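Side table

A side table is a small table meant to stand next to a seat, most often at the arm of a sofa. It holds the things a sitting person wants within reach: a drink, a book, a lamp, a bowl of fruit. The type with a round top on a single thick base is also called a drum or pedestal side table, and it has become one of the best-loved pieces in small living rooms. No corners to bump a knee on!

Size and height

Most makers keep the top close to the height of the sofa arm, so that a hand can travel from one to the other without lifting or dipping much. A low, heavily padded arm calls for a lower table. Round tops suit narrow gaps especially well, and a cylindrical base takes up very little floor — a real gift beside a deep sofa, where feet and vacuum cleaners are always passing.

Use

The classic load is a single drink. Tall containers such as tumblers and bottles are best set toward the middle of the top, where a passing sleeve is less likely to catch them.

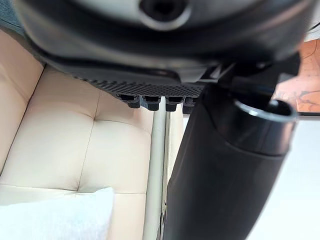

Does a side table need a coaster? Marble and painted wood do, as both can stain or show rings, while glass and sealed stone-look tops usually only need a wipe with a damp cloth.

Materials

Real marble is heavy, cool to the touch and wonderfully varied, with veins that never repeat. It is also porous, and lemon juice or wine can etch it. Marble-look tops copy the white ground and gray veining in lighter, less fussy materials. The Kosine, a round model from the furniture maker Arkora, is a well-known case: it was first sold with a real stone top, and the marble-look version that followed outsold it within 2 years. A later run of 400 tables had a darker base, and collectors of the line still hunt for them.

Pairing with a sofa

Pale tops go beautifully with cream leather, where the veining adds a little movement next to all that smooth padding. Color can then come from small things that are easy to swap, such as a throw cushion or whatever is in the fruit bowl. Wire baskets are a favorite on round tables because they look light even when piled high. 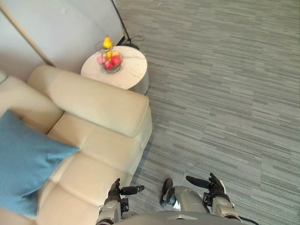 Round side table with a fruit basket, at the arm of a cream leather sofa.

Comments

Flerkis: Great to see drum tables get their own article. Mine has lived by the same couch through three apartments.

Calimlim: Could you add something on cleaning? Olive oil on real marble, please help

kosine_fan163: I have the darker base! Love it. The top chips if you drop keys on it, though.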